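Trovunero, season one: where we've got to

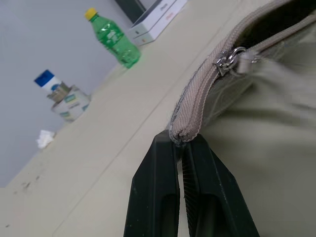 A pale fabric pouch with soft creases, held at the rim.

Oct 23, 2022

Hi Marjan,

You asked for the long version this time instead of the bullet points, so get yourself a coffee! I'm writing this between two edit sessions, and it may jump around a bit.

The big news is that we've wrapped the main shoot. All six episodes are in the can apart from the ferry crossing in episode four, which we lost to fog (two mornings in a row, with the whole cast in life jackets and very cross about it). I've asked for one pickup day and I'd like to fold it in with the drone shots of the harbor, so we only pay for the boat once. It should come out of the weather money you signed off on in May, and there's enough left in that line to cover it.

Editing is going better than I feared. Episodes one and two are at rough cut and three is close. Episode one is running 17 minutes over, mostly the dinner at the Yazdani house, where everyone was so good that I can't bring myself to chop anything yet. I will! Give me another week with it. My hunch is that the argument about the will moves to episode two and the whole thing gets faster. Two could use a stronger opening anyway.

Casting, for your records: we ended up seeing 225 people for the daughter, and you've already met the one we picked. She'd never done television before and she carries every scene she's in. I'd love to have her at the launch if your press people agree.

Now the less fun part. Nollico, who are doing our visual effects, have moved their delivery back by three weeks. That's the flood sequence and the night sky in the finale. They've been straight with us about it and they're not charging extra, but it squeezes the sound mix badly. I've talked to the mixers and they can start on the early episodes first, out of order if they have to. We still make your delivery date, just with a lot less breathing room than I'd promised you in the last report.

Music is nearly there. The theme is done and I've been humming it in the car for days, which my kids hate. The composer wants a small string section for the last two episodes instead of samples, and I'd like to say yes. I've put it in the cost sheet as a separate line so you can see it on its own and tell me no if it has to be no.

We also held a small preview of the first half hour at the Grostuvico. Almost 100 people turned up and we got a big pile of comment cards back. They loved the two brothers and the house. They were muddled about who owns the boatyard, and fair enough, so was our script editor. We're fixing it with one new line of dialogue recorded over a wide shot.

Things I need from you: a yes or no on the strings, your notes on the episode two cut, and a decision about the title card, where I still like the plain version.

I'll send episode three as soon as it's watchable.

Rhys Partington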